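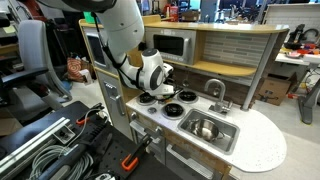 4. Fitting the Countertop, Sink and Faucet

Share 33 | Comments 8

Before you start this section, the lower cabinets must be standing upright on a flat floor with the oven door already hung (Section 3). Two adults are needed for steps 2 and 3. Keep children out of the work area until all small parts are put away.

4.1 Countertop

1. Lay the speckled countertop face down on a blanket. Check that the burner cutouts and the sink opening are free of packing foam.

2. Turn the countertop over and lower it onto the cabinets. The rounded end goes on the right, on the same side as the sink.

3. Line up the front edge with the cabinet fronts. Open and close the oven door once. If its long bar handle rubs, slide the countertop back slightly.

4. Drive the short screws up from inside the cabinets. Hand-tighten only.

CAUTION: Do not use a power driver on the countertop screws. An overtightened screw will come through the surface.

4.2 Burners and knob

5. Press the three black burners into their silver rings, then press each ring into its cutout. Two burners go at the back and one toward the front.

6. Push the small round knob onto the post at the front left corner of the stovetop. It should turn freely.

NOTE: The burners do not heat up. Do not place hot cookware from a real kitchen on them.

4.3 Sink and faucet

7. Drop the rectangular basin into its opening. The rim should sit flush on all sides.

8. Feed the faucet stem through the hole behind the basin and thread on the plastic nut from below. Turn the gooseneck so that it curves over the basin, then tighten the nut.

NOTE: The faucet is not plumbed. If children play with water in the basin, empty it and wipe it dry afterward. Standing water will swell the wood trim on the drawers.

4.4 Backsplash and microwave

9. Slide the gray and white tile panel into the groove to the right of the microwave opening, with the tile pattern running horizontally.

10. Set the microwave in place and fasten it from the back with the two long screws in bag 265.

11. Wipe down the front of the tall cabinet door and check that its vertical handle is tight.

4.5 Accessories

The small metal pot is packed separately. It fits inside the sink basin for storage. Hand wash only.

Missing a part? Write to Domingo Henríquez at Mevby Parts and quote kit number 767.

Continue to Section 5, Wall Anchors. Do not let children use the kitchen before the anchors are installed.

We use cookies to remember your language and manual version. Accept | Manage settings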